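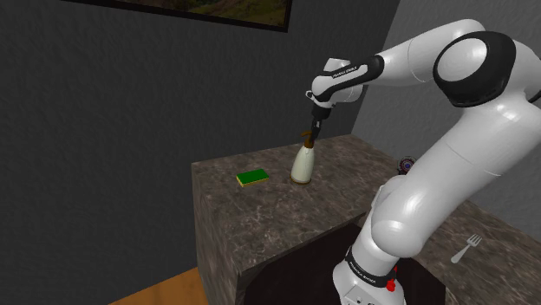 How often does a stone counter need to be sealed?

When water stops beading on it and starts leaving a dark patch. For a busy kitchen that could be once a year, and for some dense granites it could be never. Any schedule printed on a bottle of sealer was written by people who sell sealer.

Search this site
Enter keywords Go

Updated January
By the Cuvari Home Desk

How do I test it myself?

Put a spoonful of water on the counter near the sink, where it gets the most wear. Leave it 15 minutes, then wipe. If the spot underneath looks the same as the stone next to it, put your wallet away. Test a second spot by the stove before you decide, as counters don't wear evenly.

The installer says his sealer lasts 20 years. Is that true?

Ask what the warranty covers. We read the one for Wustell Lifetime, and it pays for more Wustell Lifetime. It doesn't pay for a new slab, a stone refinisher or your Saturday-sized headache. It also drops out if you used "an unapproved cleaner," and the approved one is made by Wustell.

Will sealer stop lemon juice from marking marble?

No. This is the claim we get the most mail over. Sealer slows down stains, where something colored soaks into the stone. Lemon juice, wine and vinegar do something else: they eat the surface and leave a dull mark. You can seal marble four times in a row and still get a ring from a cut lime. If a salesperson mixes up staining and etching, I'd wonder what else got mixed up. 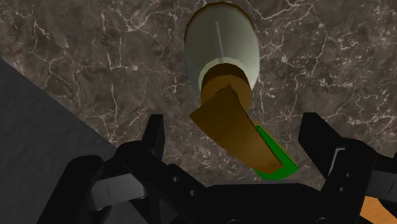
One reader objects that her Kurek marble was sealed with Prosine before she moved in and has never picked up a mark, lemons and all. She thinks we're too hard on the stuff.

We may be. We'd still like to know whether the finish is honed or polished, because a honed top hides dull marks very well. Plenty of slabs sold as marble are also quartzite, which shrugs off lemon juice with no help from anyone. Try a drop of vinegar on a hidden corner or a leftover piece. If it fizzes or goes dull, you have marble.

Do I need a special stone cleaner?

Mostly you need warm water, a little dish soap and a dry cloth. Skip vinegar and anything sold for lime scale. The special cleaners we've tried weren't harmful, but we couldn't tell the counters apart afterward. Too much soap leaves a film, and people then buy a polish to fix it.

I was quoted $1000 to have my kitchen sealed. Is that fair?

It's a lot for wiping on a liquid and wiping it off. Get the quote split up. If most of it is polishing or fixing chips, it may be reasonable, and that work does take skill. If the line just says "premium protection," ask for the name of the product and look up what a bottle costs.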